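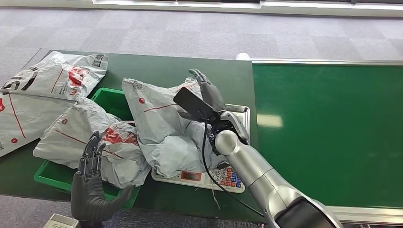

1/ House rules for a humanoid at a packing bench, a thread

Okay, a few of you asked what our written rules look like for the parcel bench, so I'm going to post them pretty much as they hang on the wall. Grab a coffee, it got long!

2/ Quick background. I look after the bench cells at Merlow. The job is mailer bags: pick one out of the green crate, put it on the scale, get a weight, move it over to the conveyor. Two hands, one scale, one belt. Sounds like nothing. The rule sheet is on its eighth version.

3/ These are OUR rules. They sit underneath the risk assessment and whatever safety standards apply where you are, and they don't replace any of it. If you don't have a risk assessment yet, please close this app and go do that first.

4/ Rule one: a weight only counts when the hand is off the bag. Fingers still pinching the top edge? Then you're weighing the bag plus however much the arm feels like pulling or pushing that second. We had a whole afternoon of "weights" like that in the early days and I had to throw out every one of them.

5/ So the sequence on the sheet goes: place, open fingers, back off, wait for the reading to settle, log it, then grip again. People always want to skip the wait. Don't! Puffy bags rock a little on a small steel platform and the number wanders with them.

6/ Rule two: a bag can overhang the platform, but it can't touch anything else. Mailers are floppy and way bigger than the plate, so overhang is going to happen. What you're looking for is a corner leaning on the crate next door, or on the bags piled in it. If it touches, lift and set it down again.

7/ This one caused the most arguing. Yu-na Shin wanted a fixed gap between crate and scale, marked with tape. I said the bags are all different shapes so a gap won't save you. We ended up with both, the tape and the touch check, and she was right about the tape, grumble grumble.

8/ Rule three: zero the scale with nothing on it at the start of each shift and again every 122 bags. Why 122? That's what one of our carts holds when it's full. Tie your checks to something people already do and they get done.

9/ We also keep a 500 gram check weight in the drawer. Goes on the platform right after the zero. If the reading is off, the bench stops and the scale gets swapped. Please don't "just correct for it in the software" (you know who you are).

10/ Rule four is cables. Any cable near the wrist gets looked at before the arm is powered, in the furthest reach we use and in the closest one. You need slack or the wrist can't turn, but a loop hanging in front of the scale can catch on a bag, or drag across the keypad.

11/ And yes, a dragged keypad is a real thing. Ours changed units in the middle of a run once. Everything weighed a very strange amount for a while and I spent my lunch break feeling like I'd forgotten how numbers work.

12/ Rule five: the idle hand has a home. If only one arm is working, the other one waits in a position that's written down, clear of the path between crate and scale. "Somewhere out of the way" is not a position. Write the joint values on the sheet and have someone initial them.

13/ Somebody from Flirkero asked me on a call why the resting hand matters if the software already avoids self-collision. Because the software knows about the arms, and it doesn't know about a crinkly bag swinging underneath one of them – that's the bit that gets snagged.

14/ Rule six: pinch the edge, never the label. Plastic folds up between the fingertips, and if that fold lands on a code the scanner downstream has a bad time. We ask for a grip on plain plastic wherever there's enough of it to hold.

15/ If there isn't, the bag goes in the hand-sort bin and a person deals with it. No heroics. A robot turning a bag over and over looking for the perfect grip is slower than Han walking over from the next bench, and Han walks slowly.

16/ Rule seven: 3 tries, then stop and call. Not per minute, not per shift, per bag. After the third failed pick the arm goes to its safe position and the light comes on. We tried higher numbers. All we got was the same failure more times, plus a very tired bag.

17/ Rule eight: people and the bench. No one reaches across the table while the arm is live. Not to straighten the pile, not to grab the one that slid toward the edge, not "real quick". Hit stop, wait till it's still, reach in, step back, restart from the panel. Every time, and that includes me.

18/ I know that feels slow for a table you could lean across. The arm on its own might be gentle enough. An arm that's holding something, next to a metal rail, is a different question, and I don't want to find out the answer with my wrist.

19/ Rule nine: load the crate to the rim and stop there. Bags draped over the front look harmless, but they shift every time one gets pulled out and then your pick camera is looking at a brand new pile. This is the rule we break the most. I'm working on it!

20/ Rule ten: log the boring stuff. Zero time, check weight reading, number of stops, who restarted. Ours is a paper sheet that gets photographed at the end of the shift. When Sirkham came in to review the cell they spent some 8 minutes on the robot and the rest of the morning on that paper.

21/ Their one big note was that our rules said what to do but hardly ever said who. So version eight has a name slot next to each line. Bit embarrassing that it took an outsider, but fine, it's in there now.

22/ Stuff I still don't have a good rule for: really light bags that slide when the fingers open, and bags that arrive half stuck to each other. Right now both go to hand-sort. If you've got something better written down, please send it over, I will happily steal it.

23/ Last bit. I'm cleaning up the sheet so it makes sense outside our building and I'll post it in September. Reply if you want the plain text version too, and tell me which rule you'd fight me on. My money's on the tape.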